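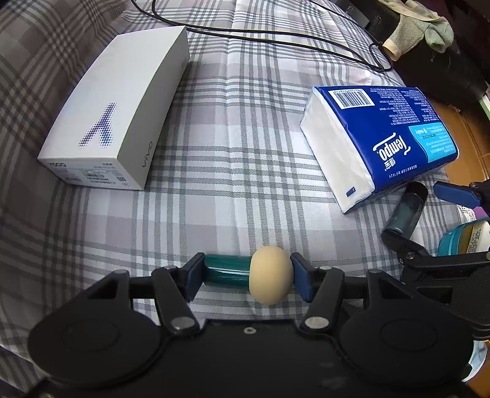 Hamdia Kumsa meint, ich hätte den zweiten Band von »Nigatu« viel zu streng beurteilt, und man dürfe einer Fantasyreihe nicht vorwerfen, dass sie sich in der Mitte Zeit nimmt. Das schrieb sie mir unter den letzten Beitrag, und ich habe ein paar Abende darüber nachgedacht. Sie hat teilweise recht. Deshalb habe ich den Band noch einmal gelesen, diesmal langsam und mit Bleistift, und heute schreibe ich auf, was sich an meiner Meinung geändert hat und was nicht.

Für diejenigen, die die Reihe nicht kennen: Nigatu ist eine Stadt am Rand eines Salzsees. Wer dort geboren wird, bekommt einen Namen geliehen, und nach dem Tod geht der Name zurück in das Archiv. Die Hauptfigur, Kendik, arbeitet als Schreiberin in diesem Archiv und entdeckt im ersten Band, dass ihr eigener Name schon einmal zurückgegeben wurde, und zwar 17 Jahre vor ihrer Geburt, von einer Frau, die man wegen Verrats verurteilt hat. Mehr verrate ich nicht. Die Autorin heißt Eldana Negash, und ich lese sie in der deutschen Übersetzung, obwohl Deutsch nicht meine Muttersprache ist. Das Original wäre für mich noch schwerer.

Der zweite Band hat 700 Seiten. Beim ersten Lesen hatte ich das Gefühl, dass davon mindestens ein Drittel aus Reisen besteht. Kendik geht nach Flitham, in die Hafenstadt im Norden, dann zurück, dann wieder nach Flitham. Man isst Fischsuppe, man streitet über die Miete für ein Boot. Ich war ungeduldig, ich wollte wissen, was mit dem Archiv passiert.

Beim zweiten Lesen habe ich bemerkt, dass in diesen Reisekapiteln fast jede Person ihren Namen anders ausspricht als vorher. Kendik wird in Flitham »Kendisch« gerufen, und sie korrigiert es am Anfang immer, später nur noch manchmal, und im Kapitel 41 gar nicht mehr. Das hatte ich komplett übersehen. Es ist eine sehr leise Art zu zeigen, dass jemand sich von der Heimat entfernt, und ich als Mensch, dessen Name hier auch von jedem anders gesagt wird, hätte es eigentlich als Erste merken müssen.
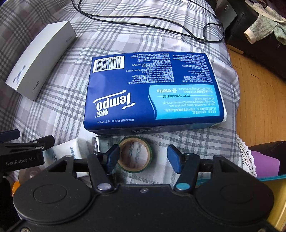 Trotzdem bleibe ich bei einem Teil meiner Kritik. Der Gegenspieler, Barkix, ist für mich immer noch zu glatt. Im ersten Band war er ein Archivar mit schlechtem Gewissen, der seine Fehler mit immer größeren Fehlern zudeckte. Jetzt ist er plötzlich jemand, der alles vorausgesehen hat, sogar den Sturm. Solche Figuren machen mir wenig Angst. Ich habe mehr Angst vor Leuten, die sich irren und trotzdem weitermachen. In der Szene im Salzspeicher gibt es einen kurzen Moment, wo er den Schlüssel nicht findet und flucht, und da war er wieder lebendig, für eine halbe Seite.

Auch die Liebesgeschichte überzeugt mich nicht ganz. Der Bootsmann ist nett. Er repariert Netze, er hört zu, er wartet. Als Leserin wünsche ich ihm alles Gute, aber ich habe nicht verstanden, warum Kendik seinetwegen die Abfahrt verschiebt, wenn zu Hause ihre Schwester in Gefahr ist. Maksym Marchuk, mit dem ich oft über Bücher schreibe, ist anderer Meinung. Er findet, dass sie wegen der Angst bleibt und der Bootsmann nur ihre Ausrede ist. Das ist vielleicht die bessere Lesart. Im Text selbst habe ich dafür zwei Stellen gefunden, beide im Gespräch auf der Mole.

Noch ein Wort zur Sprache. Die Übersetzung lässt die Gebete des Archivs in ganz kurzen Zeilen stehen, ohne Verben. Ich musste einige laut lesen, bis ich den Rhythmus hatte. Das Wort »Leihfrist« kannte ich nur aus der Bibliothek, und nun klingt es für mich immer ein bisschen traurig.

Meine alte Bewertung waren zwei Sterne von fünf, ich ändere sie auf vier. Einer fehlt wegen Barkix. Den dritten Band habe ich vorbestellt, und bis er kommt, lese ich etwas Dünnes, wahrscheinlich die Gespenstergeschichten, die mir Colm Mulcahy empfohlen hat. Wenn jemand von euch weiß, ob man die in einer bestimmten Reihenfolge lesen muss, schreibt es bitte in die Kommentare. Und Hamdia, danke für den Widerspruch, ich hätte das Buch sonst schon weitergegeben.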